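Fixing a Simulated Gripper That Drops Thin Things

Print this page | E-mail this to a friend

So your arm goes down, the fingers close, everything looks great, and then the stick squirts out sideways like a watermelon seed. I fought with this for most of October on my two-armed setup in Trekard, and I'm writing it all down before I forget which settings I touched!

First thing, don't start with the grip force. I did, and I lost a week. I cranked it up to 200 and the stick just left faster (once it went straight through the wall, which was kind of beautiful). Put the force back to whatever you had before. Mine lives at 20.

Now open the contact log and run one grasp at quarter speed. You're looking for the step where both fingers report contact. On mine, the left finger touched 16 steps before the right one did, so it was shoving the stick over the whole time. Sarita Tripathi spotted it over my shoulder in maybe ten seconds.

If yours looks like that, do this:

1. Turn off the collision shape on the stick and put a plain box in its place. The auto-generated one had a tiny lip on it.
2. Re-center the grasp target on the shaft. I had it on the center of the whole object, cap included, and that was enough to throw it off.
3. Close in two stages. Go quickly until first contact, then stop, shift the wrist toward the finger that hasn't touched, and close slowly.
4. Add a timeout to stage two. Without one my arm sat there squeezing forever, and the saved log got huge.

Run it a bunch of times with the start position jittered. I left mine going over lunch and it did 975 grasps. The drops left over were nearly all from the wrist coming in at a bad angle, and that's a planner problem for another page.

One more thing, and please do it if you ever plan to move to real hardware: make a lost grip stop the arm. Mine used to carry on to the drop-off point with nothing in its fingers, happy as can be, and the other arm would swing over to meet it. 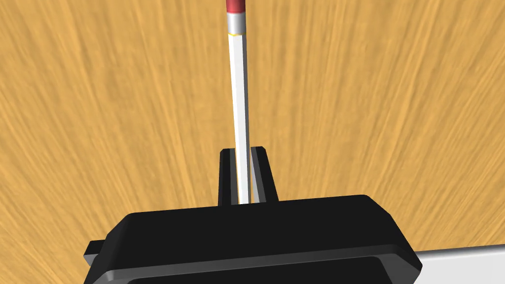
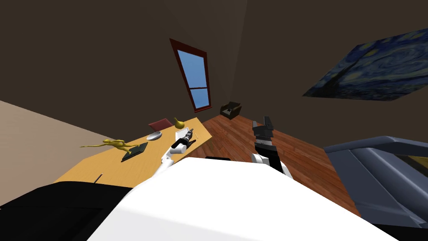
The stick between the fingers, first picture; both arms and the desk, second.

Related
Reading a Trekard contact log
Why your wrist angle drifts
Moving a Plakik scene into Trekard

Comments

Yee-man Wei: Step 2 was it for me. I'd been blaming friction for days, thank you!

shehu_fan: Does the two-stage close work with suction?

Sarita Tripathi: It was more like five seconds.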